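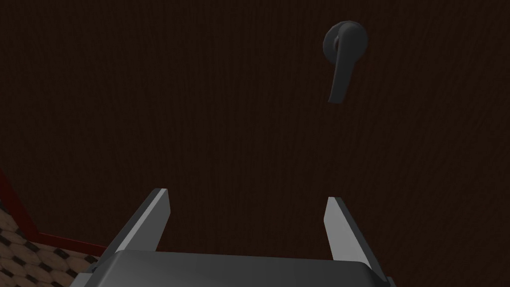
Llevo dos semanas enganchada a Judia, el paquete de entornos simulados que saca Gunow para practicar manipulación con brazo robótico, y os debía una reseña desde el boletín anterior, así que vamos allá (con café, que esto va para largo).

Lo primero: se instala sin sustos. Te bajas el entorno base, eliges el módulo de puertas o el de cajones, cargas tu pinza y a correr. Yo empecé por las puertas porque es lo que más se nos atraganta en el taller. El agarre de una manilla de palanca parece una tontería hasta que intentas que una pinza de dos dedos llegue con el ángulo bueno, ¡y ahí se te va la tarde entera! Con Judia puedes repetir la aproximación las veces que quieras, cambiar la posición de partida y guardar cada intento con su nombre. Lancé tandas de 90 intentos mientras comía y al volver tenía el registro ordenadito.

Lo que más me ha gustado es la vista desde la propia pinza. Te obliga a pensar con lo que el robot ve, que suele ser poco y raro, y acabas entendiendo por qué tu política se despista.

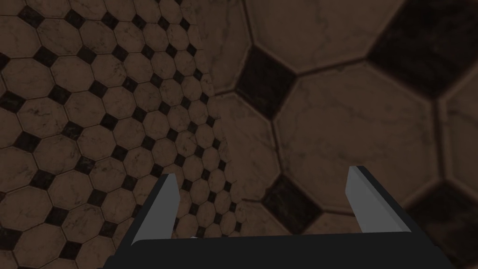

También puedes cambiar los acabados de suelos y paredes, y eso me parece media compra. Kayode Mohammed, que probó la versión anterior conmigo, se quejaba de que todo era gris liso y los modelos se malacostumbraban. Ahora hay texturas con mucho dibujo, de las que marean un poco, y van de maravilla para ver si tu detector aguanta.

Pegas, unas cuantas. La iluminación de serie me resulta oscura y el menú para subirla está escondidísimo. La documentación del módulo de cajones se quedó a medias, y el soporte tardó 6 días en contestarme (muy majos, eso sí). Y las colisiones entre los dedos y el marco de la puerta a veces dan unos tirones feísimos; Binta Bashir me pasó un ajuste del paso de simulación que lo arregla casi del todo, os lo copio en el próximo número.

La licencia individual cuesta 46 euros al mes y hay una prueba gratuita sin tarjeta. En septiembre me pongo con los cajones. Si alguien ya los ha tocado, ¡que me escriba!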